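Plinerix Grasp Planner: Frequently Asked Questions

Last revised 1 January 2019. Covers release 3 of the planner and the matching labelling tool. Questions about arm drivers belong on the Dönmez driver page.

What does the planner need as input?

A colour image from the wrist camera, the camera calibration file, and the current joint state. Depth is optional. If you supply it, the planner uses it to check finger clearance before it commits to an approach.

Do I have to recalibrate if I move the camera?

Yes. Run the calibration script again after any change to the bracket, the lens or the fingers. The old file will still load without a warning, so delete it first. We plan to add a check for this.

Which operating systems are supported?

Linux only. Fikri Rahman keeps a build going on his Mac but it isn't tested and we don't answer tickets about it.

How many recordings do I need to train the perception model on my own objects?

Our soft toy model was trained on 428 recordings. You can start with 60 if the objects are all rigid and you keep the same table. Soft items need more, as do dark objects on dark surfaces.

Why does the planner return "no candidate" when the object is plainly in view?

Usually one of these:
The object mask touches the image border. By default we discard those masks, as the far side of the object is unknown. Set keep_border to true to change this.
The confidence threshold is too high for your lighting. Try lowering it in small steps.
The workspace polygon in the config doesn't cover the spot. Draw it in the viewer and look.

Can it separate objects in a heap?

Sometimes. Plush is the hard case, because fur has no clean outline and two toys of a similar colour tend to merge into one mask. A dark toy in a dark tray can drop out altogether. If you get merged masks, turn on split_by_texture. It's slower, and it will occasionally cut one patterned toy in two.

Should I mask out the gripper fingers?

Yes, and do it before training. The fingers sit in the same part of the image for any given opening, so the labelling tool can generate the mask from the calibration file and the finger width. Leave a margin of a few pixels if your pads are fabric or foam. Worn edges and loose threads stick out past the modelled outline and get picked up as small objects.

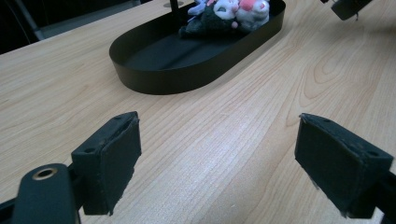 Wrist view with the fingers open. The plush toys are in the black tray at the top, touching the image border.

Does wood grain cause false detections?

It did in release 2. Long diagonal grain was read as edges, and a swirl could pass for a flat object. Gülizar Keskin retrained the background model on timber and laminate surfaces and most of those reports have stopped. A pale reflection on a glossy top can still cause trouble — shift the lamp or clip the highlights in the config.

How large can a log get before the viewer slows down?

Some 2000 images per session is comfortable. Past that, split the session with the trim command.

Who do I contact?

Bugs go to the tracker, with the log and your config attached. Licence questions go to Tülin Dağdelen at the Jerkent office.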